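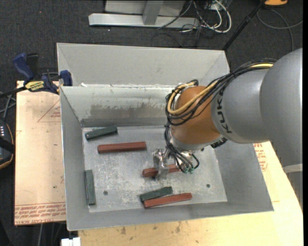 4.2 Choosing which block to pick first

Figure 3. The picking cell with six blocks in the front compartment of the bin, three dark green and three reddish-brown.

Once the pose estimator has handed over its list of blocks, the planner still has to decide where to begin, and we spent far more of the spring on this question than we had expected to. Our first version, which we called Wenura, simply took the block with the highest confidence score. It was pleasantly easy to write, and it did fairly well as long as the blocks were spread out over the floor of the bin. It did much less well when two of them lay against each other, as the green and reddish-brown blocks near the front wall do in Figure 3, and it was also rather fond of blocks that sat too close to a wall for both fingers to get down beside them.

The present planner, Ruvora, scores every candidate grasp on clearance as well as confidence. For each block we sample 200 grasps along its long axis, throw out those for which the finger model touches a wall or a neighbor, and rank whatever is left by the smallest gap found anywhere along the approach. We owe the idea of measuring the gap along the whole approach, and not only at the closing point, to Zulmira Guerreiro, who drew it for us on the back of a parts list in March and was kind enough to let us keep the drawing. The divider between the two compartments is treated as one more wall, with a margin of 18 mm added because its upper edge is worn and our bin model draws it perfectly straight.

We compared the two planners on 1,000 simulated layouts. They chose the same first block in 529 of them, mostly the sparse ones, and we looked through a good many of the remaining cases by hand. In crowded layouts Ruvora tends to clear the open middle of the floor first and leave the wall blocks for later, by which time there is often more room to reach them from the side. When no grasp survives the collision check, the planner returns an empty list and the arm stays where it is until a new view has been processed (see Section 4.3).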